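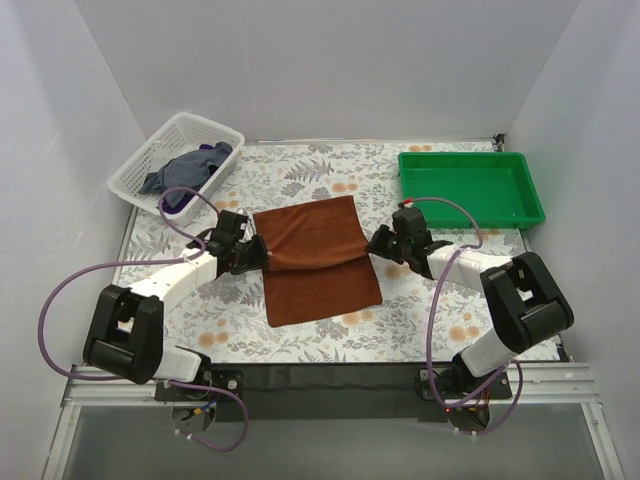
No. 34

Folding Towels on a Table With a Cloth On It

Wednesday, October 8, 2025
Posted by the author of this blog

I used to fold laundry on the bed. Most people I know do, and it works until you sit down in the middle of it, or until it gets late and the whole pile has to be moved to a chair so you can go to sleep. In our last place there was no room for anything else. When we moved to Vurkcombe I got a spare table and decided it would be for folding and nothing else. It has been that way since the spring, and this post is about how I have it set up and what I do on it.

The table cover is a printed sheet with grey leaves and ferns and some pale orange round flowers. I bought it as a flat sheet and never put it on a bed. I tried folding on the bare top first and didn't like it. Hand towels slid every time I pulled a corner, and I kept chasing them. On the sheet they mostly stay where you put them. It also means I can strip the cover off and wash it with everything else, which I do every other week.

The pattern is good for one other thing. A plain colored cloth shows up well against it, so I can see right away if an edge is crooked. The reddish-brown one is a good case. If it goes down at a slant, the fold will come out at a slant too, and you end up with a corner poking out on the shelf. I have a white cover that I use when this one is in the wash, and it does nothing for me with the white towels.

I fold small cloths the same way every time. Lay it out, smooth it from the middle toward the sides, then take hold at the left and right edges and bring the top down. The part most people rush is the crease. If you let go too soon, the upper layer sags and you get soft wrinkles running off to one side. Those wrinkles stay in if there is anything stacked on top. I hold both sides, pull a little, lay it down, and then run my hand across once. Then a second fold, and on the thicker ones I stop there.

My mother folded in thirds and I did that for years. Thirds look better on an open shelf. Our shelf is in a closet with a door, and halves are faster, so I gave up on thirds. I do still use thirds for bath towels, which don't fit the closet any other way. The shelf is 30 inches wide and two stacks of halves go side by side with a little room left over for the washcloths.

The cloths themselves are a mix. Some are Raro, which I bought on sale when the store in town was changing over its stock. They are thick and take a long time on the line. The thinner ones came from Tichý and I like those more for the kitchen. They have gone a bit rough after a couple of years but they dry dishes better than anything plush does. I don't use fabric softener on any of them. It makes them feel nice and then they push the water around.

I wash at 40 degrees (our machine is a European one and I have gotten used to reading it that way) and put the cycle on before breakfast. Dark red and brown things go in on their own for the first few washes. I learned that with a set of pillowcases that are now pinkish.

Folding one load takes me most of a radio show. I have tried to get faster and there isn't much to gain. What did help was having everything come to the table from one side and leave it from the other. Before that I was putting folded things down wherever there was a gap, then moving them to make space for the next one, and sometimes knocking a stack over. Once I gave every stage its own corner — unfolded, folding, folded — that stopped.

So the middle of the table gets left clear. It sounds too simple to write down, but it took me months to stick to it. Anything you set in the middle has to be picked up again before you can lay out the next cloth. Baskets and trays go at the back corners, within reach, and the front is where I work.
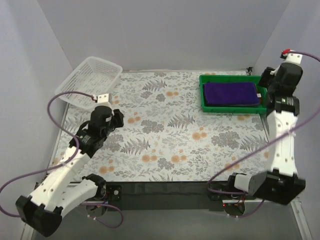 The basket and the tray

The white plastic basket goes in the far left corner. It has little openings all over the sides and bottom, so a cloth that is still slightly damp can air a bit while it waits. I like it turned at an angle. It takes up more of the corner that way, but it's easier to get a hand into.

The green tray goes toward the far right corner and takes the finished things. It is shallow, with a raised rim, and I think it was meant for serving. A thick cloth like the purple one covers most of the bottom when it's folded up. I prefer a tray to a second basket for this. In a basket, folded things lean and slump, and whatever is at the bottom has to be done again. On a tray they stay flat and I can carry the whole thing to the closet and slide the stack off.

I looked at the folding boards that Trumov sells and decided against one. They are meant for shirts. We don't have many shirts that need it and the ones we have go on hangers.

Next on my list is a shelf under the table for clothespins and the spare cover. I also want to go through the old towels before winter and turn the worst ones into rags.

Filed under: Home, Laundry, Small Rooms

© 2025 All rights reserved | Contact | Back to top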